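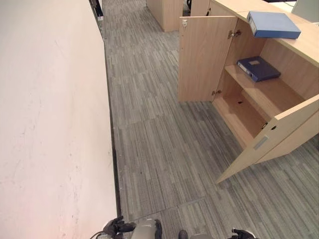 Should an office still keep paper in a cabinet beside the desks? I think it should, but only the paper that people really open, and with free space left over.

I have worked with office records for many years, first at a company named Stasar and now at Jolberg. In both places I have had the same discussion. Someone from the management walks along the aisle, looks into a cabinet, and sees a shelf with almost nothing on it. Then comes the remark that we are paying for furniture that stands unused. I want to defend the empty shelf, and also the low wooden cabinet with doors, which many people today find old-fashioned.

What a low cabinet is good for

A low cabinet has two places to put things: the inside and the top. The inside is for files that rest. The top is for the file that is being used at this moment. When I need a box file, I take it out, I put it down on the top, I open it there and I find my page. I do not carry it to my desk, where it would disappear under my other papers until November.

For this I need the top to be free. In our office the tops became full very quickly when we moved in. There were plants, catalogs from Hotell, a broken lamp. Each thing was small and each thing had an owner who meant to remove it soon. At the end we made a simple agreement that a top may hold the file in use, and equipment that has its cable there, and nothing else.
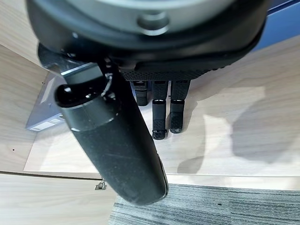 A colleague told me that this is too strict for grown people. Maybe. But I have noticed that the agreement is easy to follow, much easier than the long storage instruction we had before. That instruction had a table of colors, and for every color there was an exception. I was the one who wrote it, so I can say freely that it was bad.

Flat or standing

Here I disagree with most of my profession. The normal advice is that box files must stand upright, with the spine to the front, so that you can read a full row at once. In a real archive this is correct. Our archive in the basement has 1233 files and all of them stand.

But beside the desks we have few files, and a few files do not stand well. They lean, then they slide, and the one at the end falls on its face. You can buy a bookend, and the bookend will be borrowed. I prefer to lay the files flat on the shelf, with a label on the cover as well as on the spine. Lying flat they keep their shape, and you can read the cover while you are still bending down.
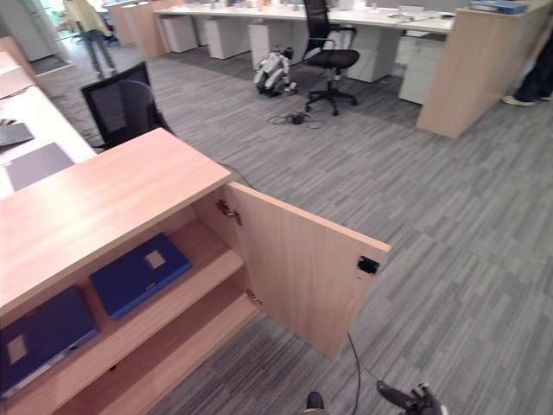 The limit is that you must not build a tower. If you put one file on top of another, and then one more, the lowest file is lost to you, even if it is the one with the contract inside. When there is no place left to lay a file flat, something must go down to the basement the same day. I find this a more honest signal than any calendar reminder.

For the same reason I want the lower shelf empty, or nearly. During the Bravo project we received more than 200 signed forms in one week. We had somewhere to put them, because we had not filled every shelf in advance with old price lists. The manager who had complained about unused furniture was quite pleased that week, although he did not mention it to me. 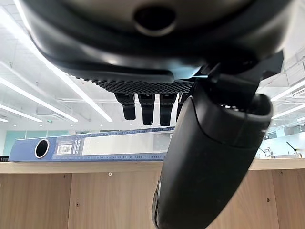 About the doors

Open shelves are cheaper and they look modern in the catalog. I have tried them and I would not choose them again. An open shelf invites everybody to put down a cup or a scarf. A door asks for one small movement, and this movement is enough that you think about what you came for.

I also ask that the doors are opened completely when someone sorts files, and closed after. A half-open door in an aisle catches knees. The label holder on the door should say what is inside now, in words that a new employee understands. "File group 3841" does not help a person on the first day. "Leases, current" does.

I know that many readers have no paper left at all, and I am glad for them. We have leases with ink signatures, and the owners of the buildings want to see them on the table when they visit. So I will keep my low cabinets, and I will continue to argue for the shelf with nothing on it. The next budget meeting is after the summer and I have already been told that furniture is on the list.

Jun 24, 2024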